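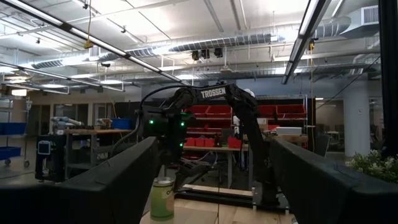
5 min read

Comparing two gripper fingers and two wrist camera positions for table-top pick and place

Oskari Pelkonen and Urho Tuominen
Project report, robotics lab unit
Submitted 8/1/24

1. What we set out to do

Our project was to find out which fingers and which camera position we should keep on the arm for the shared table-top tasks. The lab had two sets of fingers ready to bolt on. The first set is long and flat, printed in black plastic, and we call it Alter after the name on the drawing. The second set is shorter and has a shallow curve on the inside face. That one is called Dratomis. Both fit the same gripper body, so swapping them takes two screws a side and a bit of patience.

The wrist camera can also go in two places. In the low position it sits close behind the fingers and looks out between them. In the high position it is on a bracket further up the wrist and tilted down. The picture at the top of this report was taken by the wrist camera in the low position with one set of fingers on, and shows the can between the two fingers with the second arm, a Trossen, behind it.

We did not try to compare the arms themselves. The Trossen stayed where it was for the whole project and was only used for the hand-over task in section 5.

2. Setup

The arm was driven by hand through a leader arm, with one of us driving and the other writing down results. We swapped roles after every block so that one person's driving did not decide the outcome. The control software was the lab's own package, Ponmont, which records the camera and the joint positions together.

Objects were a labelled can, a paper cup, a short length of dowel and a flat plastic lid. All of them were placed on the bare wooden tabletop inside a square marked with pencil. We tried masking tape first, but the lid caught on the edge of it and we had to rub that block out and start again.

Before each block we did the following:

Homed the arm and checked that the fingers closed evenly.
Wiped the inside faces of the fingers.
Took one still from the wrist camera and compared it with the still from the day before.
Set the gripper force to the same value in Ponmont.

The daily still was Urho's idea and it was worth the time. On the second morning the camera had turned slightly in its mount and we would not have noticed from the live view.

3. What counted as a pick

A pick counted if the object was lifted clear of the table, held while the driver moved to the drop point, and set down without falling over. The lid only had to land flat. If the object was knocked out of the square before the fingers closed, we counted it as a failed pick and did not give it a second go.

We made 313 attempts in total. This is an odd number because the last block was cut short when the lab was needed for a class. We kept those attempts in the total but left them out of the finger comparison, where each set of fingers had to have the same number of tries.

4. Results

Fingers

On the can, the two sets were very close. Alter made 62 good picks and Dratomis made 59, out of the same number of attempts each. We do not think this difference means much. Most of the misses with both sets happened on the way in, when one finger touched the can and pushed it along the table.

The paper cup was where the fingers behaved differently. The flat faces of Alter squashed the cup near the rim if the driver closed too fast. Dratomis spread the load better and left the cup in better shape, although we only judged this by eye. With the dowel it went the other way. The curve on Dratomis let the dowel roll to one side, and it often came up crooked.

Neither set was good at the lid. The finger ends are too thick to get under it. Our only reliable method was to drag the lid to the table edge and pinch it there, which we did not count.

Camera position

The low position gives a clear view of the gap between the fingers, and both drivers preferred it for the last few centimetres. Its weak point is that the fingers take up a large part of the picture. When the can was close in beside the left finger, it was hard to judge how far away it was until the finger touched it.

The other problem with the low position is how much of the room it sees. With the wrist level, the camera looks straight out across the lab, and the view takes in shelves, red bins, the air ducts and the ceiling lights. A person driving learns to ignore this. We expect it to matter more for a trained policy, but we had no time to test that.

The high position shows more table and less ceiling. It was better for finding the object at the start, and worse for closing on it. The bracket also flexed when the arm stopped quickly, so the picture shook.

5. Hand-over task

We did 20 hand-overs with the Trossen, passing the dowel from one gripper to the other. All of them used Alter and the low camera. The hard part was that our own fingers hid the other gripper at the moment it mattered -- the driver was mostly working from memory by then. A fixed camera to the side would fix this more cheaply than new fingers.

6. Problems

One screw on the left Alter finger worked loose twice. We put thread lock on it in the end.

The driver's screen had a short delay whenever recording was switched on. We did not measure it. Both of us slowed down to suit, so the times in our notes should not be compared with those from other groups.

We had also planned to test a soft rubber pad from Väisänen, but it arrived too late and is in the drawer with our names on it.

7. What we would keep

For general use we would leave Alter on the arm with the camera low, and tilt the camera a few degrees down so it sees more of the table. For cups and other soft things we would change to Dratomis. The bracket for the high position needs a stiffer print before anyone uses it again. The drawings for both sets of fingers and our results sheet are in the project folder, along with the daily stills.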